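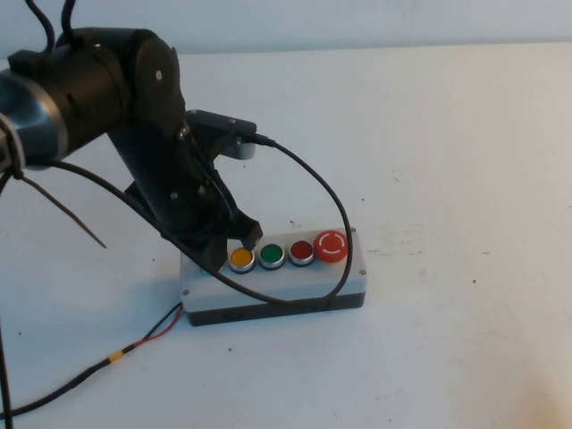 Photo: Elville workshop / Josiane Poulain

Warkgate Buttons - README

Monday, March 16, 2020

Hello, and thanks for downloading this! It's a small collection of sounds and notes made from one button box on one white table, and I've grown far fonder of both than I expected to. If you came looking for a big tidy library of every switch going, sorry, it's one box. But it's a good box.

I started it in November when Fuad Gashaw asked me for a few decent button clicks for a radio play he was putting together. I sent him three, he wanted more, and then Waqas Bugti wanted some too, and by then I'd got into the habit of writing down what each one was. So the folder grew a spreadsheet and the spreadsheet grew this file.

The box

Low and rectangular, light on top and dark charcoal-grey underneath. There are four controls in a single row along the top. Starting from the left you get yellow, then green, then dark red, all round push buttons with shiny chrome rings, and then number four. In the files they're just called 1, 2, 3 and 4, always in that order. Early on I used colour names and then kept typing "gren", so numbers it is.

The box was put together for a display at Brurkivton which never opened, and Ebuka Yusuf let me have it on long loan. I've never had it fully apart. I did take the base off once to tighten something that rattled, and a couple of the early recordings have that rattle in them (look for "rattle" in the notes column). Some people like those best!

What's in the folder

clicks/ - the sounds, one press per file, mono WAV
table/ - background sounds from the tabletop: wiping, tapping, the box being slid along or put down
index.csv - one line for each file
notes.txt - my own ramblings, copied out of a notebook, not in any sensible order
README - you're in it

There are 116 recordings altogether, 100 in clicks and the rest in table. Played end to end they come to almost 39 minutes, mostly thanks to the table ones, which go on a bit.

What the columns mean

id - matches the file name
control - 1 to 4, counting from the left, or blank for table sounds
press - slow, quick or half (half means pushed part of the way and let go)
surface - bare or cloth
notes - whatever I felt like writing down

A blank in "surface" means I forgot to write it down. Please don't guess it from the sound, I've tried and I got it wrong more often than I'd like to admit.

About the clicks

Yellow has the cleanest sound of the lot. It's a proper two-part click, down and up, with a tiny gap you can stretch out if you press slowly. Green is softer and a bit lazy coming back. Dark red is the loud one - I had to turn the level down for it, so if you line it up next to the other two and think they're all the same loudness, that's me and not the button. Number four I recorded last, on a day when the heating was ticking, and there's a faint tick behind some of those. Kwok-wai Shih offered to clean them up and I said no, then said yes, then lost the email. They're as recorded for now.

The half presses are my favourites. You get a sort of breath and then nothing. Fuad used one for a character changing her mind, which I thought was brilliant.

About the table

I nearly left the table out, and then realised how much of the sound is the table. Put the box on a folded cloth and every click loses its bottom end. Put it straight on the top and there's a small knock underneath that I've come to think of as part of the button.
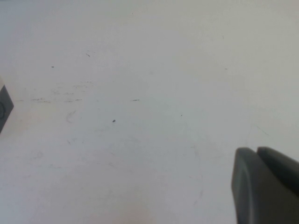

The tabletop, marks and all.

It's a pale, matt, off-white top and it shows everything: little dark specks, thin streaks, greyish scuffs. I have had a go with a damp cloth, washing-up liquid, and one of those white sponges that are meant to shift anything. A few of the marks faded and the others have settled in for life. If you listen to the wiping sounds you'll hear a slight catch every so often where the cloth drags, and I've left those in because a wipe without a catch sounds like someone pretending to wipe.

The sliding sounds were made by pushing the box slowly from left to right. Please don't write and ask me to do a faster one! I did a faster one and it went off the edge into my lap. It's in there, under table, with "lap" in the notes.

Things that aren't quite right

Two of the green files have the same sound in them under different names. I know which two and I keep meaning to swap one out.

The file names skip from 57 to 60. Nothing's missing, I just can't count when I'm tired.

"Quick" meant one thing in the first week and something a bit quicker after that. If timing matters to you, measure the file and ignore my word for it.

It's all one room, one box and one table, with the microphone in more or less the same spot. So if you're after variety, mix this with something else. Dudás, the other little set I keep, has door handles and drawer runners in it and they sit together nicely.

Using it

Plays, games, school projects, ringtones, whatever you like. A mention is lovely but I won't chase you. If you put the sounds into a bigger collection, please keep the index lines with them, notes included, even the silly ones.

If you only want a handful to try, I've marked 10 files with a star at the start of their notes. They're the ones I'd hand to a friend, with a bit of everything and no heating in the background.

Changes

Third version: added the cloth sounds, fixed the order of the controls in the index (3 and 4 had been swapped in a few lines - thank you, Waqas).
Second version: added table/ and this README.
First version: the three clicks I sent Fuad, plus the ones he asked for afterwards.

Still to do: the duplicate green, and some longer recordings with the box set down on its cloth a bit more gently than I usually manage.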